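Projet Clinia, point d'avancement décembre
Volet équipement et prévisionnel

Version courte, écrite entre deux séances, je complète le tableau budgétaire à part.

Où on en est

Poste de manipulation monté et utilisé tous les jours. Robot à deux bras, deux mains à doigts, objets du quotidien sur table. On travaille la saisie et le déplacement, toujours en téléopération pour l'instant. 403 séquences exploitables depuis le dernier point. L'objectif de la période est tenu, mais de justesse : on a perdu du temps sur la main droite (recalage du poignet à refaire trop souvent, voir plus bas).

Les petits objets ronds restent le point dur. Les objets mous passent bien, les objets plats posés à plat sur la table sont lents, il faut aller chercher le bord et l'opérateur s'y reprend à plusieurs fois. C'est ce qui motive une bonne partie des demandes d'achat ci-dessous.

Achats faits

- Lot de câbles de rechange et gaines. Reçu, monté en partie.
- Éclairage d'appoint, reçu. Pas encore fixé, manque la visserie.
- Objets de table : renouvellement au fil de l'eau, sur la petite caisse du labo. Montant négligeable mais merci de nous dire si vous voulez quand même les tickets.

Achats en cours

Mains de rechange. Deux devis demandés, Fora et Proritz. Fora a répondu vite, délai correct, mais l'interface de poignet n'est pas la nôtre, donc pièce d'adaptation à faire usiner. Proritz est compatible directement, plus cher, 80 jours de délai annoncés à la commande. Nous penchons pour Proritz malgré le délai. L'usinage nous a déjà coûté un mois l'an dernier et personne dans l'équipe n'a envie de recommencer.

Si la commande part ce mois-ci, on est livrés avant la campagne de printemps. Si elle part en janvier, c'est tendu. Si elle part en février, il faudra décaler la campagne, autant le dire tout de suite.

Doigts et revêtements. Usure visible sur les bouts de doigts, surtout l'index et le pouce. Le fournisseur vend par jeu complet uniquement. Un jeu par main, plus un de secours. Chiffré dans le tableau.

Capteurs tactiles. Reporté. Le modèle envisagé au départ chez Juška n'est plus au catalogue, le remplaçant demande une autre électronique. On ne veut pas engager la ligne sans avoir fait un essai. Un prêt est demandé, pas de réponse à ce jour. On relance.

Budget

Ligne équipement consommée à 80 %. Le reste couvre les mains et les doigts si on prend Fora, usinage non compris. Avec Proritz il manque de quoi payer le port et la garantie étendue. Nous demandons donc un transfert depuis la ligne missions, qui ne sera pas consommée en entier (un déplacement annulé). Pas de demande de crédit supplémentaire, l'enveloppe totale ne bouge pas.

Pour l'exercice suivant, à prévoir dès maintenant :

- contrat de maintenance du robot, la garantie de base s'arrête en juin
- second poste de téléopération. Aujourd'hui un seul, donc quand un opérateur tourne, les autres attendent. 136 heures d'occupation du poste en novembre, on ne peut pas beaucoup plus
- stockage. Les enregistrements prennent plus de place que prévu dans le dossier initial, les disques actuels seront pleins avant l'été
- reprise de l'alimentation électrique de la zone, demande faite aux services techniques, chiffrage attendu

Le second poste est la priorité si il faut choisir. Le stockage peut se bricoler quelques mois, pas le poste.

Difficultés

Recalage du poignet droit : dérive lente, on recale matin et midi. Le fabricant parle d'un jeu dans l'articulation, retour atelier possible, mais cela veut dire un robot absent. On préfère attendre d'avoir la main de rechange pour tout faire en même temps. A confirmer.

Consommation des câbles plus forte qu'estimée. Corrigé dans le prévisionnel.

Ce qu'on attend de vous

2 décisions : accord sur Proritz, accord sur le transfert depuis la ligne missions. Un simple mail suffit, le bon de commande est pret. Pour le second poste, un avis de principe nous aiderait à lancer les devis sans attendre l'ouverture des crédits.

Prochain point fin janvier, avec le retour sur l'essai des capteurs si le prêt arrive.

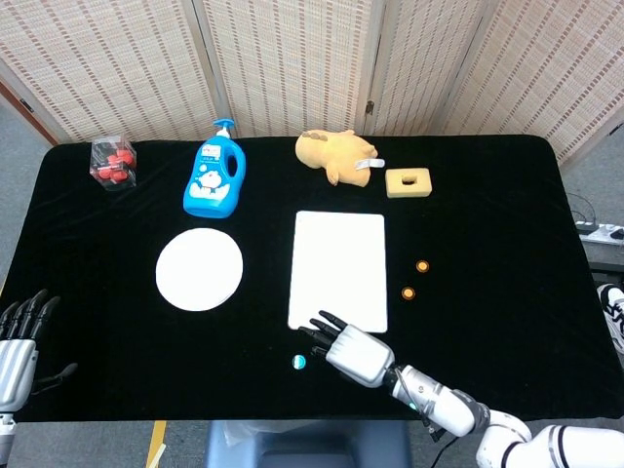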